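Ticket 25: gripper stalls halfway through closing
Shared workshop log, Jendside
Opened by: Cauã Moura
Status: open, workaround in place

Problem: The hand closes fine on the first few tries, then one finger stops halfway and the Rollow controller drops it from the bus. Power cycle brings it back. I love this hand, so I want it fixed properly!

Tried so far:
- New supply. Same stall.
- Swapped controller ports 2 and 3. The fault stayed with the finger, so the port is good.
- Ran 100 open/close cycles with the arm parked. Not a single dropout, which got me very excited.
- Ran the same cycles with the wrist turning. Dropped out up to 25 times.

November 13, 2019, reply from Ronaldo Fontes:
Great test, that last one. It smells like the cable to me. With the wrist turning, the connector at the back of the hand takes all the pull. Give the loop more slack, clip it to the last link, and log the bus voltage while it moves.

Cauã:
Did the slack part tonight and wow, what a difference. Fingers down over the table, wrist going back and forth, and it kept up the whole time.

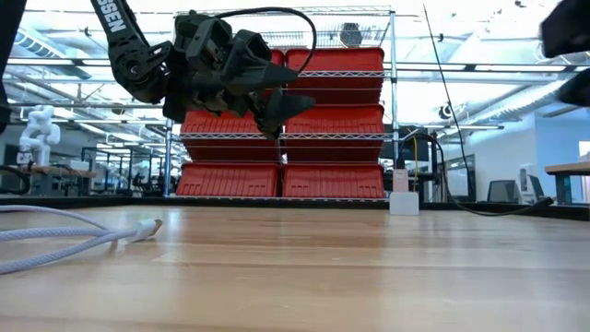 I still want a proper strain relief, so I'm printing a clip this weekend and will post the file if it fits. Voltage log is next. If anyone has a spare Drener connector, I'd gladly trade for it. Leaving this open until the full run passes with the wrist moving.

Filed under: Arms & Grippers, Wiring

Recent tickets
Voicu driver won't save its settings
Homing drifts after a restart
Where to get short bus cables

Contact the workshop | © 2019 Jendside | Back to top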